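Workshop Build Course, Unit 2: Two-Arm Machine, Simulation Before Assembly
Instructor: Bergþóra Lykkegaard
Notes revised January 22, 2018

Read before the bench session. Bring the joint worksheet from Unit 1 and a printed copy of your own room plan.

1. Purpose of the unit

The two-arm machine will be assembled in the shared workshop from the Costum kit of parts. Before any part is bolted down, each group runs the model in simulation, in a furnished room, with the body shell and both arms loaded. The purpose is to find reach and clearance errors while they can still be fixed by editing a file. Cutting a new shoulder bracket takes an evening. Moving a shoulder in the model takes a minute.

2. The model file

The model has one root, the torso. Each arm is a chain of links and joints attached to it. For every joint, the file must give the parent link, the child link, the axis, the two limits and the offset of the joint origin. All lengths are in millimeters and all angles in degrees. Do not mix units within a file. The loader will accept them without complaint.

The reference length from the shoulder axis to the wrist axis, arm straight, is 633 mm. Measure your own arm after printing and correct the file. Svatopluk Bartoš has the long calipers; sign them out on the sheet by the drill press.

Common faults:
Left and right arms built by copying, with the axis sign left unchanged.
Joint limits entered from the motor data sheet. The limit that matters is the one where the link touches its neighbor.
Collision shapes missing from the torso shell, so that an elbow passes through it unreported.

3. The viewpoint

Place the model camera on the body, looking forward and down past the shell. A tilted view is acceptable and does not need to be leveled, but the tilt must be recorded in the file. If the camera pose in the model differs from the one on the bench, nothing measured from the picture will carry over.

Check what the shell hides. A low, wide shell front takes away the floor nearest the machine and part of each upper arm. Ľubomír Hájek's first shell drawing was lowered by 30 mm for this reason, and the mounting holes moved with it. Use the later drawing, marked Alstead.
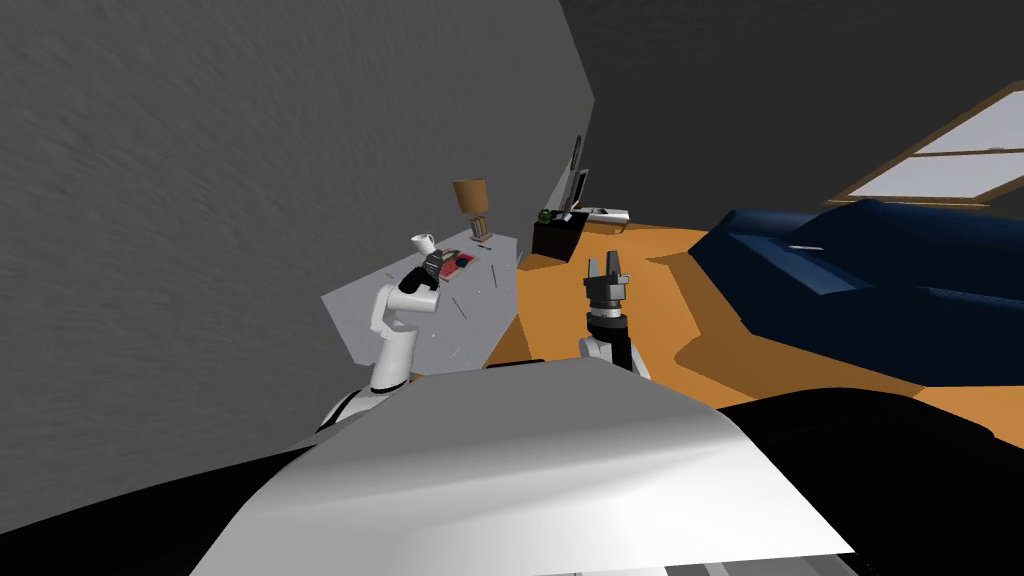 Run the clearance check with each arm in turn and then with both. The order is fixed: left arm alone, right arm alone, both arms moving. A fault that appears only in the third run is an arm-to-arm contact and should be logged as such. Faults in the first two runs belong to the furniture or to the shell.

For work over a tabletop, the approach is made in two steps. The hand first goes to a point directly over the target, at a height that clears every object on the table, including any lampshade. It then comes down along the vertical. Diagonal approaches are shorter but sweep the forearm through the space beside the target, and the forearm is wider than the hand.

4. Grippers

Both hands are parallel grippers: the fingers stay parallel as they close. Set the closing force low to begin with. In simulation, too much force shows up as jitter or as an object being thrown out of the fingers. On the bench it shows up as a cracked finger mount.

Friction values in the supplied file are placeholders. Huiling Hao measured the printed fingers against several household materials last May, and her table is pinned above the Troner power supply. Copy the values you need.

5. Log format

One line per run, in this order: run number, arm, start pose, target, result, name of the first contact pair. If there was no contact, write "none". Do not leave the field blank.

Sample line:
63, left, home, table far end, stopped, forearm - table edge

Keep failed runs in the log. A log with gaps in the numbering will be returned.

6. Before the bench session

Export the joint limits to the controller format and compare them by eye with the model file. Vlastimil Kopecký will check one joint per group, chosen on the night, before power is switched on. Groups using the older Kováčik controller board must also reverse the sign on the wrist roll joint - see the note taped inside the lid.

Reading: Unit 3 notes, sections on homing and cable routing. The worksheet on wrist offsets is due at the start of the session.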